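Trikavley: envoltorios y objetos pequeños sobre la mesa
LÉEME del conjunto, versión 9
Mantenedor: Vivek Saxena

Resumen

Este conjunto reúne imágenes de mesas de casa después de abrir compras, meriendas y juguetes. El tema es el envase: bolsas, blísteres, envoltorios de golosinas, film transparente, cajitas. Lo empecé en mayo para un trabajo sobre la separación de residuos en la sala de estar, que es un sitio menos estudiado que la cocina.

Contiene 105 mesas, preparadas en casas del barrio de Lukville. Cada mesa tiene su carpeta y su hoja de etiquetas.

Estructura de las carpetas

mesas/ imágenes, una carpeta por mesa
etiquetas/ una hoja CSV por mesa
vocabulario.txt lista cerrada de 47 términos
notas/ comentarios libres de quien etiqueta, en español o en inglés

Las columnas de la hoja son: objeto, material, color, estado, texto_visible, duda. La columna «duda» acepta sí o no. Si el valor es sí, por favor escriba también el motivo en notas/. 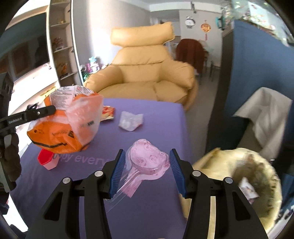
El material se etiqueta por lo que se ve, y no por lo que el etiquetador sabe de su propia compra. En la primera versión permitimos escribir «polietileno» o «polipropileno» y el resultado fue muy desigual, así que ahora usamos solo «plástico», con el añadido «transparente», «translúcido» u «opaco». El blíster rosa con caritas de panda, por ejemplo, lleva «plástico, transparente» y estado «envase». La bolsa naranja arrugada y la bolsa translúcida que tiene encima son dos filas separadas, aunque se toquen. El trozo de film arrugado del medio de la mesa lleva también su fila propia, con estado «residuo».

El mantel se anota una sola vez, en la primera fila de la hoja. Si tiene letras impresas, se copian solamente las que se pueden leer, sin completar la palabra: «ppy every» se queda como «ppy every». Lo mismo vale para las bolsas. Cuando el texto existe pero no se lee, se escribe «ilegible».

Las cestas con forro de tela cuentan como recipiente. Su contenido va en la misma fila, entre paréntesis, y si no se reconoce basta con una palabra general («objeto peludo», «tarjeta»).

Qué no está incluido

Los muebles y adornos del fondo no se etiquetan. Tampoco hay peso ni medidas de los envases. Para las mesas del grupo Ridier faltan todavía las notas en español; espero añadirlas en la versión siguiente.

Problemas conocidos

– El término «cajita» se usó con dos sentidos diferentes. Está corregido en más de 50 mesas, el resto queda pendiente.
– En algunas hojas el color «morado» aparece como «violeta». Son equivalentes.
– Los archivos CSV usan punto y coma. Algunos programas los abren en una sola columna.

Uso y contacto

Se puede usar libremente para enseñanza e investigación, citando el nombre Trikavley y el número de versión. Las correcciones se envían a Vivek Saxena con el nombre de la carpeta y la fila. El español no es mi lengua materna, así que agradezco también las correcciones del texto de este archivo.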